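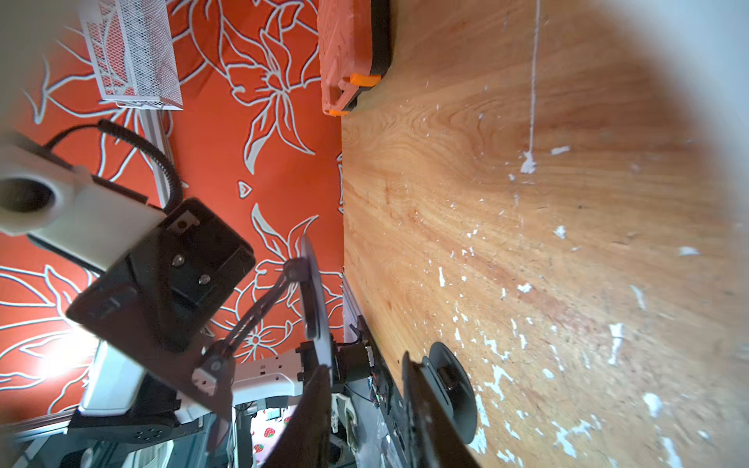 A Orna procura 18 pessoas para montar, arrumar e desmontar suportes de mesa

Fazemos suportes de mesa. Uma base redonda, uma chapa ao alto, umas ranhuras, e a pessoa encosta ali o telefone, o livro de receitas ou a carta das finanças que anda a evitar desde janeiro. É um produto modesto e temos por ele um carinho desproporcionado.

O modelo novo chama-se Chauke (o anterior chamava-se Hisombridge, e quem teve de ditar esse nome ao telefone compreende a mudança). Antes de o pormos à venda queremos ver gente normal a lidar com ele em cima de uma mesa normal. Gente normal quer dizer: pessoas que não trabalham connosco, que não sabem o que o desenhador tinha na cabeça e que não têm receio de dizer que a folha de instruções parece traduzida de uma língua que ainda está por descobrir.

É para isso esta chamada. Procuramos 18 participantes adultos, para 2 sessões cada um, pagas.

O que se faz

Na primeira sessão recebe um tabuleiro com peças, parafusos e a folha. Monta o suporte. Depois monta outro, sem a folha, para percebermos o que ficou na memória e o que foi sorte. A seguir pedimos-lhe que arrume a mesa como arrumaria a sua: onde põe os suportes, onde põe o que sobrou, se junta os parafusos ou os deixa a rolar em liberdade.

Na segunda sessão desmonta tudo e volta a guardar nas caixas. Parece a parte fácil. Na ronda do Hisombridge houve quem terminasse a sessão com a caixa fechada, o suporte lá dentro e um parafuso na mão, a olhar para ele com aquela expressão de quem perdeu o autocarro. Queremos saber de onde vem esse parafuso. Temos teorias e nenhuma delas nos favorece.

As sessões são conduzidas por Ieva Uibo, responsável pela montagem. Não ajuda, não acena com a cabeça e não faz aquele barulhinho com a língua quando alguém pega na peça ao contrário. Treinou bastante para isto. Se ficar parado mais do que lhe parece confortável, pode passar à tarefa seguinte e fica registado como falha nossa. 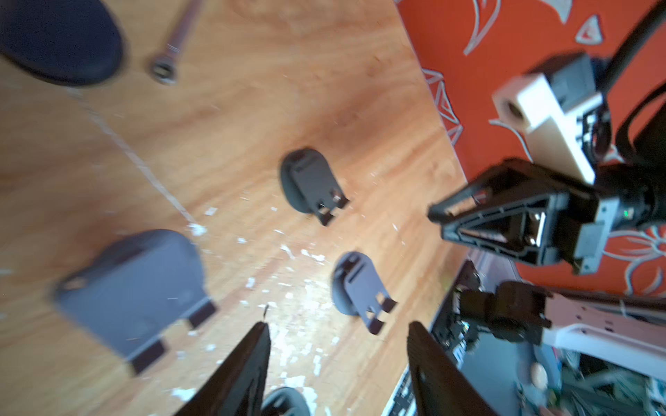 Convém dizer que as instruções já vão na quarta versão. A primeira tinha desenhos a mais, a segunda tinha texto a mais, e a terceira foi escrita numa tarde em que toda a gente estava de acordo, o que devia ter servido de aviso. A quarta é curta. Vai querer saber para que lado fica a curva da peça de encaixe e a folha responde a isso no passo dois, embora os testes internos mostrem que as pessoas só leem o passo dois depois de terem feito o passo cinco. Se pertence a esse grupo, candidate-se. Se lê tudo do princípio ao fim antes de tocar num parafuso, candidate-se também, precisamos de alguém com quem comparar.

Quem procuramos

Pessoas com mais de dezoito anos, com as mãos que tiverem. Queremos canhotos, queremos quem use óculos só para ler e se esqueça deles em casa, queremos dedos grandes e unhas compridas. Artrite ligeira, tremor, pouca força na mão: tudo isso nos interessa, e o ritmo é o seu. Se precisar de uma cadeira mais alta ou mais baixa, diga no formulário e tratamos disso.

Não aceitamos desenhadores de produto, engenheiros mecânicos em funções nem familiares de quem cá trabalha. A mãe do Melur Oei já se candidatou três vezes com apelidos diferentes e a resposta continua a ser a mesma.

Também ficam de fora os participantes na ronda do Hisombridge. Gostámos de vos ter cá, mas já sabem demais.

O sítio

As sessões decorrem na nossa oficina, rés do chão, entrada pelo pátio. Trabalha-se numa mesa de madeira que já cá estava quando assinámos o contrato e que tem mais respingos de tinta branca do que a parede que alguém terá querido pintar. Foi proposta para reforma várias vezes. Resistimos: uma mesa gasta mostra se um suporte assenta bem, e quase toda a gente tem em casa uma mesa com passado. A decoração é em laranja, com flores grandes. Há opiniões sobre isto e pedimos que as guarde para o questionário final, onde existe uma linha para «outros comentários» que costuma encher-se depressa.

Traga roupa com que se sinta à vontade. A mesa não mancha, o café às vezes.

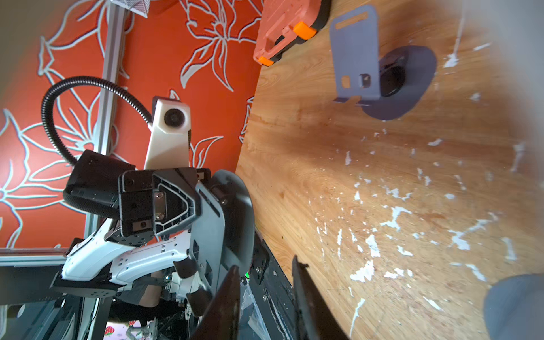 Tenho de levar ferramentas minhas?

Basta vir com as mãos; as chaves de que precisa estão na oficina, e preferimos que toda a gente use as mesmas.

Quanto pagamos

São 300 euros no total, pagos por transferência depois da segunda sessão. Quem fizer só a primeira recebe metade, sem interrogatório. As deslocações dentro da cidade são por nossa conta, com bilhete ou recibo. Táxi só com combinação prévia, e a combinação prévia é com o Melur, que aprova despesas com a alegria de quem arranca um dente próprio.

Não há prémio para quem montar mais depressa. Já houve, numa ronda antiga, e passámos o resto do mês a apanhar anilhas.

Como registamos

As sessões são gravadas em vídeo, com som. Interessa-nos sobretudo o que acontece à superfície da mesa: por onde pega na peça, o que pousa primeiro, o que volta a levantar. Antes de começar assina uma autorização de uma página, em português legível, e pode retirá-la mais tarde escrevendo-nos uma mensagem. As gravações ficam na Orna. O relatório resumido segue também para a Griltex, que nos faz as chapas e tem o direito de saber quando uma ranhura está no sítio errado, sem nomes e sem caras.

No fim de cada sessão há um questionário. Tem perguntas aborrecidas, porque as interessantes davam sempre respostas simpáticas. Pedimos que seja antipático à vontade.

O que já sabemos e o que falta saber

Do modelo anterior guardamos 2.399 mensagens de clientes. Lemo-las todas, o que explica o ar de quem trabalha aqui. Uma parte grande pergunta onde encaixa a peça que vem no saco pequeno. Outra parte, também generosa, informa-nos de que o saco pequeno foi para o lixo com a caixa. Há uma mensagem em verso. No Chauke acabámos com o saco pequeno e agora queremos confirmar que não inventámos um problema de substituição.

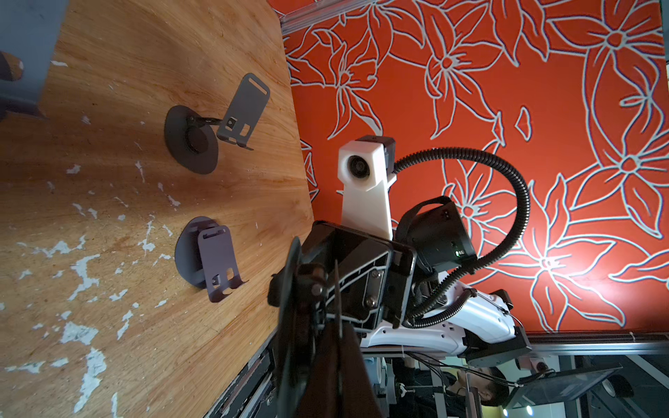
A parte da arrumação é a que mais nos dá que pensar, e a que os candidatos menos levam a sério. Montado, um suporte é um objeto razoável. Dois suportes na mesma mesa começam logo a competir pelo espaço, e cada pessoa resolve isso à sua maneira: alinha-os, vira-os de costas, empurra um para o canto como se tivesse feito alguma coisa. Os dois cinzento-escuros que estão em cima da mesa servem para discutir isto com quem chega. Cada um tem a sua base redonda e a sua chapa dobrada, com uma ranhura comprida perto da ponta, e mesmo assim há quem garanta que um ocupa mais do que o outro. Vamos pedir-lhe que os mude de lugar até lhe parecer bem e que nos diga porquê. «Porque sim» é uma resposta aceite, mas a Ieva vai esperar em silêncio até aparecer outra.

Horários

Há sessões de manhã, às 10h, e ao fim da tarde, às 18h30. Cada uma dura hora e meia, com uma pausa a meio que pode recusar. Entre a primeira e a segunda deixamos passar alguns dias, para dar tempo à memória de fazer o seu trabalho, ou de o deixar de fazer. Não treine em casa com suportes de outras marcas. Não temos maneira de o proibir, mas nota-se.

Se tiver de faltar, avise na véspera até às 17h. Depois dessa hora o telefone toca na mesa do Melur e ele atende como se fosse uma emergência.

Como se candidatar

Preencha o formulário no nosso sítio, na secção «Participar», ou passe pela oficina e peça-o em papel. Pedimos o nome, um contacto, a mão com que escreve e a resposta a uma pergunta: qual foi a última coisa que montou em casa e o que lhe sobrou no fim. Três linhas chegam. Quem escrever que nunca sobrou nada será contactado na mesma, com alguma desconfiança.

Escolhemos os grupos de maneira a misturar idades e hábitos, por isso a ordem de chegada não decide. Respondemos a toda a gente, incluindo a quem ficar de fora, e guardamos esses contactos para a ronda seguinte apenas se assinalar a casa respetiva no formulário.

Menores não podem participar, mas podem esperar na sala da entrada. Há revistas velhas e um candeeiro que montámos nós, ligeiramente torto. O prazo de candidatura termina no último dia de janeiro, às 18h. Dúvidas sobre acessos, pagamentos ou alergias a níquel: Melur Oei, na receção, entre as 9h30 e as 12h. Dúvidas sobre a montagem ficam para a sessão.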